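Celebrity Talk > Couples and Weddings
Thread: Agustina Villalba and Ha-neul Shin "secretly married" in May??

palmtree_rita
So Jelasham is running a story that Agustina Villalba and Ha-neul Shin got married in May at a vineyard with only 4 guests. No photos, no license, one "source close to the couple." Is anyone buying this? Last I heard they weren't even living in the same city.

dockside77
Not me. Jelasham has married her off 3 times now. Remember the drummer? That one had a "source close to the couple" too and she'd met the guy once at an airport.

mimi_in_tucson
I believe it. She's been wearing a plain band on her left hand in everything she posts, and he took the word "single" out of that interview on his site. People get married quietly all the time. My sister did it on her lunch break.

dockside77
She wore a band on that hand for the whole second season of Choo. It's a prop ring and she kept it, she's talked about it on podcasts. You can't date a wedding off a prop ring.

mimi_in_tucson
The Choo ring had a notch in it. This one doesn't.

grumblecake
You zoomed in on the notch. OK.

Going back to the original post, read the Jelasham piece again. It says the vineyard "holds up to 175," it says what wine they make, it says how far it is from the highway. Not one line about what either of them wore or who did the ceremony. That's somebody reading the venue's website out loud.
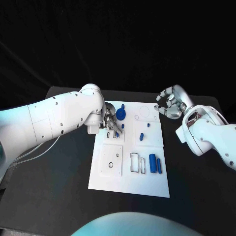 White robot arms with a white board between them on a black tabletop.

palmtree_rita
Huh, I missed that. The menu part does sound like a brochure.

What about the Braltano thing though? He's supposed to start shooting that soon and the story says they moved the wedding up for it.

grumblecake
Braltano has been "about to start shooting" for as long as I've been on this board. If they planned a wedding around it they'd both be collecting social security.

tessellate
I'll disagree with grumblecake a little. A thin story can still be right. When the Zudier guy got engaged, the first write-up was garbage, wrong month, wrong state, they spelled her name two ways. He was still engaged. Bad reporting tells you the reporter is bad and that's as far as it goes.

grumblecake
Sure, and I could say you got married in May on the same evidence. I'm not claiming they didn't. I'm saying that page gives me no reason to think they did.

tessellate
Fair. I'd put it at a coin flip.

dockside77
A coin flip is generous. Look at the timing. Her perfume comes out in a few weeks and all of a sudden there's a wedding nobody can place.
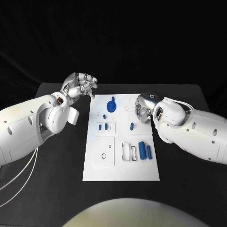 And the perfume gets its own paragraph in the story, with the name spelled right and the price in there. The groom gets less space than the bottle. If her publicist didn't send that over, I'd like to know who did.

mimi_in_tucson
Or the writer put it in because it's her current project, like every celebrity story ever written? You guys are so tired. Let people be happy.

dockside77
I'm happy to let them be happy. I'd like to see a license first.

palmtree_rita
Does anyone know if you can look that up? I tried the county site and it wanted me to make an account and then it logged me out.

tessellate
Depends on the state. Some counties let you search by name, some make you show up and ask, and there are confidential licenses in California that you can't search at all. And we don't know the county, because the story never names the vineyard.

palmtree_rita
Wait, it doesn't? I thought it did.

grumblecake
Says how many people fit in it, never says what it's called.

mimi_in_tucson
To protect their privacy!!

grumblecake
From Jelasham. Right.

palmtree_rita
OK, I changed the thread title to add the second question mark. If either of them says anything I'll post it here.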